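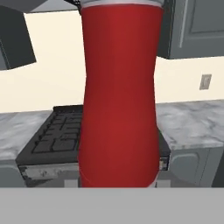

Sim kitchen, close view of the red container with the stove behind.

Notebook, Astville workshop, March 2019

Continuing from the page about the canteen kitchen. The question from Grusen is still the same: if the arm takes over the moving of containers between counter and stove, what is left for the people on the morning shift, and is it better or worse work than now?

I went to the canteen again before lunch and stood near the range with my paper. The cooks do not complain about the lifting so much as I expected. They complain about being interrupted. One cook told me she can carry things all day, but she does not like to leave a sauce in order to fetch something from the other counter. I wrote this down twice, because our plan speaks only about weight and says nothing about interruptions.

Back here I opened the simulated kitchen and continued with the counter task. The task list from Rarnum now has 3,772 entries in total. Too many of them are the same motion with another name. I would like to cut it to 1,000 and ask the cooks to choose which ones stay. They know which movements spoil their morning and we do not.

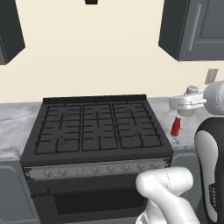 Same kitchen, wider view. Gripper over the small red object, right of the cooktop.

Notes on the approach from above:
The fingers come down over the object, so the space over the counter has to be free. In the real canteen there are hooks and a shelf at this place. Ask if the shelf can move, and ask the people who use it first, not only the manager.
The arm also needs room in front of the range. A person who stands at the range stands exactly there. I do not see how both can work at the same time, and I think we must say this openly in the report.
Wall plate on the right side: check the distance to the upper arm in the model. I did not do it yet.

About the people. The Ghauri site started with a similar arm in October and their shift lead sent me a long letter. Two things I want to keep from it. First, the kitchen helpers became the ones who watch the arm and put things right after it stops, but their job title and pay stayed as before. They are not happy and I understand them. Second, the break time moved, as the arm was planned around the lunch peak and the people were planned around the arm. It should be the other way.

The canteen serves more than 400 meals on a normal day, so a stop of even a few minutes is felt by everybody in the line. I want a written rule for who may stop the arm. My proposal is that anyone in the kitchen may do it, without asking and without explaining afterward.

To do: shorter task list, letter back to Ghauri, measure the shelf. Also ask Grusen who pays for the training hours. It is not in the budget which I have.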